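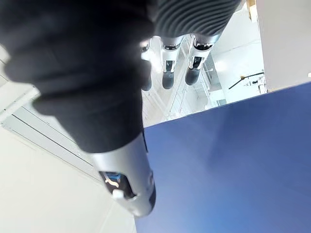 *Black sleeves and silver fingers, July.*

## Madder, second batch

Started 9.40. Carried on from the first batch, which went brown on us. Same root, from the Kunham sack, ground finer this time. Arif thinks the brown came from letting the pot get too hot while we were unloading the van, and I agree with him, so the only thing changed today apart from the grind is the heat.

Wool is the Dirkberg two-ply in 50 g skeins, 16 of them, scoured and mordanted by Hashini. She used alum and a little cream of tartar in all but four. The four without cream of tartar have a knot of red cotton on the tie. Please leave the knots on until they are dry and labelled.

Dry root weighed out at 298 g. Meant to be 300 but the tub was empty and I didn't want to open the new sack for a pinch. Soaked overnight in tap water, strained through the old net curtain, root tied up in the curtain and put back in the pot with the liquor. Added a spoonful of chalk as our water is soft. Menaka's note from last year says two spoonfuls, but her spoon is the small one.

Wool in at 10.15, bath lukewarm. Brought it up slowly to 60 and held it there. The ring is hard to keep steady at the low end - it clicks off, the bath drops, then it overshoots when it comes back. Worked it by hand in the end, on and off. Highest I saw was 64, and that was brief.

Turned the skeins every ten minutes or so until lunch. Colour by 11.00 was a weak orange and I nearly added more root. Glad I left it. By 12.30 it had moved to a proper brick red, with no brown that I could see in a lifted skein held at the window.

Heat off at 12.45. Twelve skeins left in to cool overnight. Took out the four knotted ones and rinsed them straight away, so we have something to compare. I should have taken out two knotted and two plain. As it stands we can't tell whether any difference is down to the cream of tartar or the overnight stand. Will need a small repeat.

Afterbath: Shahnaz wants it for the Matubbar scarf lengths, which only need a pale coral. Don't tip it. Lid on, label on the lid, left side of the sink.

Other things:

- The long thermometer reads two degrees above the short one in the same water. Used the short one throughout. Shayne to check both against boiling.
- Pitell rang about the delivery. New alum is coming in smaller bags, same price per kilo.
- Nearly out of pH strips.
- The drying rail by the back door has a rusty bracket and has marked one of the undyed skeins. Use the other rail.

Tomorrow: lift and rinse the twelve, dry out of the sun, then wash-test one knotted and one plain with a strip of white cotton stitched on. Arif has the soap.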